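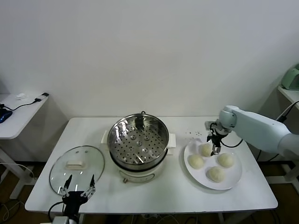

Electric steamer and bun station, Wednesday check
Site: Jakab kitchen, bench 3
Checked by: Aksel Þorgeirsson
Countersigned: Dwight Charbonneau
Previous check: February

Marks: OK / ACT (needs action) / N/A

1. Table
Level, no wobble: OK
Top wiped down before food comes out: ACT
Comment: small dark crumbs left behind the plate. Wipe before starting, not after. Same comment as Febuary.

2. Steamer base
Sits flat: OK
Both side handles firm: OK
Control at front turns freely, clicks at off: OK
Comment: bit stiff first thing, fine second go.

3. Steel basket
No sharp edges round rim: OK
Holes in the bottom clear: OK
Comment: held it up to the light. Couple of holes had old dough in, poked out with a skewer, rinsed, dried. Please don't use the knife tip for this.

4. Lid
Glass, no chips or cracks: OK
Handle tight: OK
Put down flat, left of steamer, handle up: OK
Comment: keep it flat. The last one got leant on the wall and we all know how that went. Replacement from Zikitz took almost 72 hours.

5. Lead and plug
Insulation sound, no nicks: OK
Kept behind the steamer, away from the front: OK
PAT label in date: ACT
Comment: label no. 303 unreadable, ask for new one. Dwight to ring Porkodo.

6. Water
Filled to line before switching on: OK
Comment: dry run cut-out tested separately, worked.

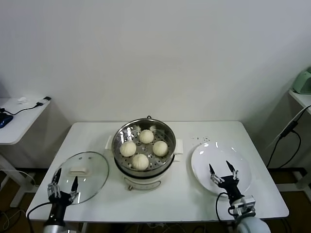
Reading time: 2 min

7. Loading
Buns spaced, not pushed up against the wall of the basket: OK
Pleats up: OK
Plate cleared to the side: OK
Comment: one at back, one each side, one at front is the layout we want. Front one looks a bit bigger, check that one first for doneness. Crumbs on the table by the plate, see item 1.

8. Plate
Clean, no chips: OK
Comment: raw dough plate is NOT the serving plate. Wash it or get another out of the Besten cupboard.

9. Steam and burns
Lid lifted away from face: OK
Gloves within reach: ACT
Comment: one glove found, other missing. Dont start a batch with one glove. Tea towels don't count.

10. Core temp
Probe cleaned and working: OK
Filling at least 63 after steaming and while held hot: OK
Comment: write it in the book at the time, not from memory at 4pm.

11. Shut down
Off at the control, then at the wall: OK
Left to cool before emptying: OK
Descaled: N/A, not due

Actions
Table wipe: whoever opens up
New PAT label: Dwight
Second glove: Aksel, buying a pair today

Recheck items 1, 5 and 9 next Wednesday. Rest can wait for the monthly.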